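About us
November
By Cameron Halliday

Flomard is a small outfit that gets paid to doubt things. Firms that sell machines for kitchens, laundries and stockrooms send us their claims, and we tell the people thinking of buying how much of it holds up. There are 2 of us full time: me, and Svetozár Vrabec, who spent years mending packing lines at Bruseo before he joined.

We started after a sales talk at Menzies in which a machine cleared a worktop without a hitch. Svetozár asked the presenter to move the cups a bit to the left and run it again. The presenter said there wasn't time. We have been asking people to move the cups ever since.

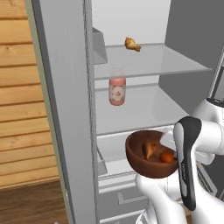 Kitchen jobs make up most of our work now, and a good deal of it is done in simulation before anyone risks a real shelf. We have nothing against that. A simulated fridge is cheap and you can run the same job 500 times overnight. But it doesn't have a sticky drawer, or a jar of pickles somebody put back with the lid half on, and a score earned there tells you very little about a Tuesday-night fridge in a family house. When a maker quotes us one, we ask for the same job in 30 homes.

Can machines do the chores yet? Some of them, slowly, if a person tidies up first. Tratard, our longest-running trial, allows 60 minutes for a job most adults would finish while the kettle boils, and we still mark plenty of runs as failed. Folding is poor. Wiping is better than it was. Putting food away depends far too much on what the food is.

We take no commission from makers and we don't sell equipment. If you run a care home, a canteen or a shop and someone has promised you a machine by spring, send us the brochure before you sign.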